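Sturkance Institute of Technology
Work and Automation -- Unit 4 handout
Changing tasks in the packing hall

Read this before the seminar on Tuesday. Students should also have their notes on job rotation from the previous unit.

The case for this unit is Sasden, a supplier of small parts. Its packing hall at Yensuk employs 36 people over two shifts. Until the changes studied in this unit, sorting was done wholly by hand, and each sorter was expected to handle 500 pieces an hour. Supervisors reported sore wrists, frequent requests to change station and a high rate of leaving among new staff.
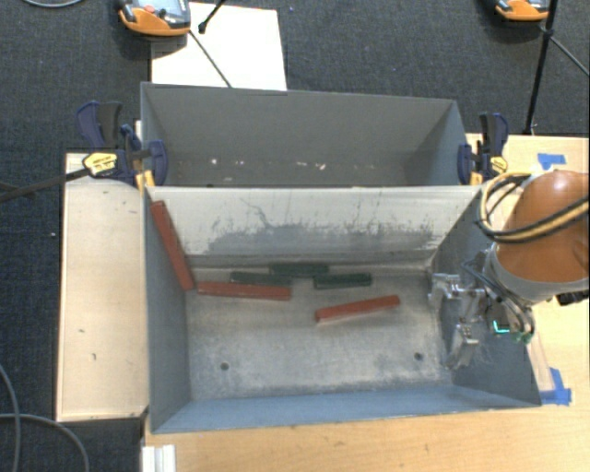 The introduction of automatic picking changes the content of a job before it changes the number of jobs. At Yensuk the sorters became cell attendants, each trained for 8 days on the Surnis control software. Their work is now to prepare the bins, watch the picking and step in when a part cannot be reached. Such judgement is easily undervalued. A red block leaning against the bin wall, or green ones gathered along the back edge, may call for a different approach from a block resting by itself on the open floor, and an attendant learns to notice this early. Preparation matters too: clamps at the sides of the bins are a small item, yet checking them is now a written duty.

Staff interviews gave a mixed picture. Older employees welcomed the lighter work. Others missed the talk at the sorting table -- the new cells stand well apart -- and several felt that their pace was still being set for them.

For discussion:
Who should decide when an attendant may stop a cell?
Should the new duties carry a higher grade of pay?
How might the hall be laid out so that staff can still speak to one another?

Written answers of one page are due at the start of the following seminar.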